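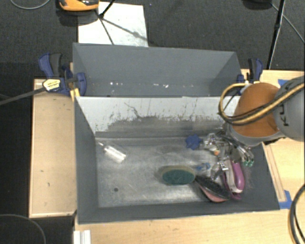
Pralbridge kitchen and utility, odds and ends check
Done on: Friday, before lunch
Area: metal bins, brushes, small loose items
Form: the two-page Sonitz one, because I still like the boxes on it

Right, I went through everything with a cup of tea and a torch, and my comments are under each line. Where I've put OK I mean I looked at it properly, so please don't ask me to go back and look again!

1. Bins sound, no sharp edges or split corners
OK. I ran a gloved finger along all the rims and nothing caught. The grey bins have had a hard life and the floor of the front one is scuffed all over, with pale scratches right across it. That's wear and I'm not marking it down. If a scratch ever gets deep enough to catch a cloth, that's a different matter and the bin comes out of use.

2. Bin floor clean, no residue
Comment. There's a small dark round spot near the front wall, on the left. I'd like it gone over with warm soapy water and a soft cloth before anyone reaches for the strong stuff — the cleaner we had from Poseck left a bloom on the last bin and I never did get it off. If the spot stays put after that, write "mark, cleaned" on the sheet and leave it be.

3. Contents spread out, nothing buried
Not OK. Nearly everything has ended up at the right-hand end, with a good stretch of floor on the left doing nothing at all. I know it's quicker to push it all along in one go (I do it myself at home) but you can't see what you're putting your hand into. Spread them out, please.

4. Brushes and scrubbers fit for use
OK with a comment. The oval scrubber with the dark green face can stay, and so can the larger black one with the salmon-pink edge. I gave both a good tug and no bristles came away. What I'd really like is for them to stop living in with the small things. Bristles pick up all sorts, and then you're wiping that round a sink. Hooks would be lovely. I've asked for hooks before, see item 30 on the long list.

5. Shiny and see-through pieces checked for cracks
Part done. The silver and clear bits are crowded together near the back and I only got through half of them before the phone went. Clear plastic hides a crack beautifully, so hold each one up to the window and turn it round. Anything with a split goes in the rubbish, not back in the bin "for now".

6. Pointed or narrow-ended items stored safely
Comment. The clear and white cylinder with the narrow tip was lying loose on the left. The tip isn't sharp, I tried it, but I'd still sooner have it in a pot with the thin end down.

7. Handles firm
OK. The magenta and white one is solid and doesn't wobble.

8. Labels on bins
Not OK. The spares are in the Nicholas cupboard, shelf 2, behind the bin liners. Ask for stock number 476 if they've run out again.

Score: 37, and it would have been better without items 3 and 8.

To do before the June check: spread the contents out, finish the clear pieces, label both bins, hooks (please!). Leave the sheet on the clipboard by the door when it's done and I'll initial it when I'm next in.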